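Home | Clubs | Makers | Puzzles | Ask Us

How does a robot arm know where to put its hand?
By Vangelis Sotiropoulos, Mikley Makers Club

96 shares | 9 comments

Hello again! Last time I promised I'd explain what we get up to at robot club on a Thursday, and then I ran out of space because I went on and on about magnets. So, robot arms!

Hold your own arm out in front of you. Bend your elbow, twist your wrist, waggle your hand up and down. Every place where your arm can bend or turn is called a joint, and a robot arm has joints too. Inside each one is a motor. When we want our robot (we call her Pascu) to reach for something, the computer has to work out how far every single motor should turn. You do that sum without noticing, every time you grab a biscuit.

At the end of the arm is the gripper. That's the robot's hand, and on Pascu it has 2 fingers. You might think picking up an egg box with two fingers sounds easy, so have a go at home using only your thumb and one finger. I dropped mine. Twice!

Now for my favourite bit, the wrist camera. A camera up in the corner of the room can see the whole table, but the arm keeps getting in the way, like when someone tall sits in front of you at the cinema. If you put a little camera on the wrist, it goes wherever the hand goes. It gets a really close look at whatever the fingers are up to. The funny part is that when the wrist turns, the picture turns as well, so the walls can end up on their side. We have to tell the computer which way the camera is facing or it gets in a terrible muddle.

This term we're getting ready for the Randen Challenge in October. There are 16 teams, and each robot has to move blocks from one tray to another before the buzzer goes. My team is called Wultano (don't ask, we voted) and our best practice run so far moved nine blocks. The tenth went under the radiator.

Next time: why robots find socks so difficult!

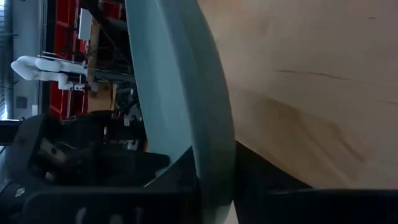 The view from a robot's wrist, with a white arm and red shelves in the background.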